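The Shop Lessons

Teaching a robot to straighten a shelf starts with someone else straightening it first, over and over

By Leopold Fankhauser

The first thing Kenza Abdelaziz teaches new people at Gavinum is how to take something off a hook slowly. She gives them a pegboard, a carded roll of tape and a stopwatch. Most of them finish in under a second. She asks them to do it again and take three.

"People are too good at it," she says. "They flick the card up with one finger and it's off. The robot has two hands and no flick."

Gavinum trains robot arms for small retail jobs: restocking, facing up, pulling items that have been hung in the wrong place. The company occupies the ground floor of a former print works in Gillstead, and it teaches its machines in two ways. In one, an operator sits at a desk and drives a pair of arms by remote control, watching what the robot sees on a screen. In the other, a person goes to a real shop and does the work with their own hands while the motion is recorded.

The first method is cleaner. The arms that make the recording are the same arms that will do the job, so nothing has to be translated. It is also slow. Blagoje Dimitrov, who runs the remote desk, says a trained operator needs 33 minutes to rehang a section that a store clerk would finish in four. There is a small delay between his hand and the gripper, and no feeling comes back through the controls. He judges how hard he is squeezing by watching the packaging bend.

"You learn to look at the plastic," he says. "If it goes cloudy at the corner, let off."

He has a shelf behind him of things he did not let off in time. Most are blister cards. One is a box of chalk.

The second method is faster and a good deal messier. A human wrist can turn in ways the arms can't, and people shift their weight and lean in without noticing. Theresia Wyss, who prepares the recordings for training, throws out anything the robot could not copy. Of the last 564 recordings that came in from shops, she kept 160.

She doesn't consider that a bad result. Early on the company kept nearly everything, and the robot picked up habits nobody wanted. It paused before each grasp because one demonstrator had liked to read the labels. It tugged every package twice. Wyss traced the double tug to a single afternoon at a store with rusty hooks, where the items stuck.

"It had no idea about rust," she says. "It thought that was how you take things down."

The shops matter because a mock-up in a lab tends to be too tidy. Gavinum's first practice rack was a Sadowski display unit with every hook at the same spacing and one product per row. The arms got good at it within weeks, and then did badly at the first real store they were shown. Real racks are crowded. Products of different sizes hang side by side, tags stick out over them, and the thing you want is often behind something else.

Soft packages are the current problem. A stiff card can be held by one edge. A bag sags, and if only one side is lifted the contents slide to the other and the hole at the top twists on the hook. Abdelaziz has her demonstrators use both hands for these, one on each side, and lift straight before pulling forward. 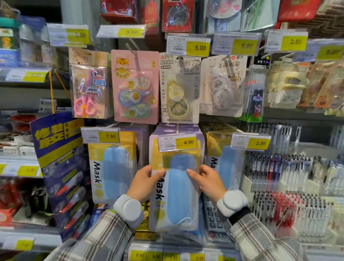 6 min read

Face masks are a useful item to practice on. The package has enough backing to keep its shape, but the window is thin plastic over folded cloth or paper, and it gives under the fingers. Neighboring packs can look almost the same and carry a different price, so returning one to the right tag is part of the lesson. Wyss marks a recording as failed if the pack goes back one hook over, however good the handling was.

Meinrad Eder, a former store manager who advises the company, thinks the price tags deserve more attention than they get. In his old job, he says, misplaced stock caused more arguments at the register than broken stock did. He has also pushed for recordings that include mistakes and their repair: a dropped pack, a card hung crooked, a hook missed on the first try. Demonstrators find these hard to do on purpose. Abdelaziz now asks them to work a little past the point where they get tired, and the mistakes come by themselves.

The next test is set for September at Grikberg, a stationery and household store two streets from the office. The robot will work one rack after closing, with Dimitrov at the remote desk to take over if it stalls. Each time he steps in, that stretch will be saved and added to the training set.

Eder has asked for the rack nearest the door. It is the one customers leave in the worst shape.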